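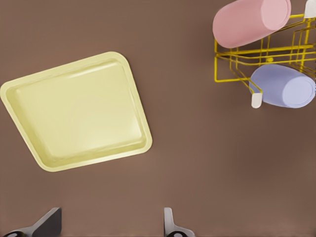

Scène « vaisselle » dans Jirnura : le plateau jaune pâle, l'égouttoir et ses deux tasses, vus côté pince.

Jirnura, planificateur de saisie pour bras de table

Bonjour et bienvenue sur la page de Jirnura ! Je m'appelle Telma Toledo, j'écris ce logiciel et je réponds aussi au courrier, donc si vous avez une question après avoir lu tout ça, c'est sur moi que vous tomberez.

Jirnura prend une scène simulée, cherche où poser les doigts de la pince et sort une trajectoire que votre contrôleur peut suivre. Je l'ai commencé parce que je passais mes soirées à régler des poses de saisie à la main, objet par objet, et que j'en avais franchement assez. Maintenant je charge la scène, je choisis l'objet, je lance, et je vais me faire un thé (bon, le calcul est souvent fini avant que l'eau chauffe).

La scène vaisselle est ma préférée pour les démonstrations. Deux tasses couchées sur un égouttoir en fil métallique, une rose et une bleu lavande, un plateau vide à côté, posé de travers. Ça a l'air tout bête ! Mais les tiges fines de l'égouttoir donnent du fil à retordre à n'importe quel vérificateur de collisions, et une tasse couchée ne se prend pas du tout comme une tasse debout. La consigne livrée avec la scène est simple : mettre les tasses sur le plateau. Vous pouvez évidemment écrire la vôtre.

Ce que vous recevez

Le planificateur lui-même, avec son interface en ligne de commande et ses liaisons Python.
Le module de perception Maltex, qui retrouve la pose des objets à partir d'une image couleur et d'une carte de profondeur.
7 scènes de cuisine prêtes à charger, dont la vaisselle.
3 modèles de pince à doigts parallèles, tous modifiables.
L'éditeur Tendwood pour déplacer les objets, changer les couleurs et tirer des variantes au hasard.

Un mot sur Tendwood, que j'adore : vous fixez ce qui doit rester en place, vous laissez flotter le reste, et il vous fabrique jusqu'à 2000 variantes par lot. Je m'en sers beaucoup pour l'angle du plateau. Tant qu'il était bien parallèle au bord de la table, mes vieilles politiques s'en sortaient très bien, et dès que je le tournais, c'était la catastrophe. Autant le découvrir en simulation.

Côté réglages, je conseille de commencer avec une marge de collision de 5 mm autour des tiges. Si le planificateur ne trouve rien, baissez la marge avant de toucher au reste. Le paramètre d'ouverture de la pince vient ensuite : gardez les doigts bien écartés pendant l'approche, surtout près des tasses couchées.

Nouveau dans la version 5

Le replanning en cours de mouvement ne repart plus de zéro, il reprend la dernière trajectoire valable. Le journal d'exécution indique enfin quelle tige a bloqué (on me le demandait depuis longtemps, pardon pour l'attente !). Et l'export vers les contrôleurs Kerslake est maintenant inclus dans toutes les licences.

Il reste un défaut connu : sur les surfaces très unies, Maltex hésite parfois sur l'orientation d'une tasse autour de son axe. Pour une tasse sans anse, ça ne change rien à la prise. Pour les autres, activez l'option de double vue.

Licences et essai

La licence individuelle couvre un poste, la licence labo couvre toute l'équipe. L'essai est complet, sans fonction bridée, avec la scène vaisselle déjà installée. J'envoie les clés le jeudi matin, alors si vous écrivez le jeudi après-midi, il faudra patienter un peu. Précisez votre système et le modèle de votre pince dans le message, je vous joindrai le fichier de configuration qui va avec.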